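Five Minutes With Rhiannon Harries: Fixing the Planner Nobody Wanted

Caught Rhiannon Harries between builds. She leads planning software at Drelitum, team of five, and she typed through most of this.

First question was Flenero, the planner they put out in February. Why write a new one?

"The old one replanned from scratch. Every time. Camera moves a hair, whole path gone, start over." Flenero keeps the old path and bends it. The budget is 200 milliseconds, and past that the arm just holds where it is.

Holding sounds safe. Not always, she says. "You're halfway into a hook, tool's at an angle, and you stop. Fine. Now what does the next plan start from? We got that wrong for weeks." The bug was a stale joint state. One line. She didnt want to say whose line.

Perception runs separate. Pose estimates come in with a timestamp and a confidence, and the planner is allowed to ignore them. Magnus Drummond wrote that part. He leaned over long enough to say the timestamps matter more than the poses. "Bad pose, you can catch. Late pose looks perfect." Then back to his screen.

On tooling she gets louder. Their replay viewer, Avent, started as a script to scrub through logs. Now it lines up gripper width, both wrist tracks and the video on one clock. She'd give up the planner before she gave up the viewer. Probably.

"People want to talk about models. I spend my mornings on clocks."

The data is hand demos, kitchen tools mostly. 500 in the current set, and 3 got thrown out last week for drift between the left and right tracks. Ladles are the hard one, she says. Long thin handle, all the weight at the far end, so a small error at the grip turns into a big one at the bowl. The planner used to treat the tool as part of teh hand. It now carries its own frame and gets re-estimated after every grasp.
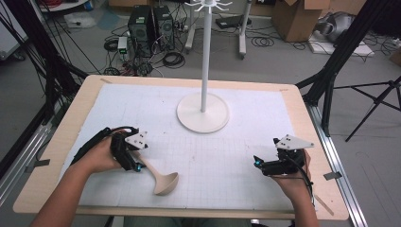 "And hanging is worse than picking up," Rhiannon says. "Picking up, you can be sloppy. With a hook you've got one way in, and the last bit is slow whatever you do." She wants a separate cost term for that final stretch. Magnus wants it learned. They hadn't settled it when her build finished and she went to look at the errors.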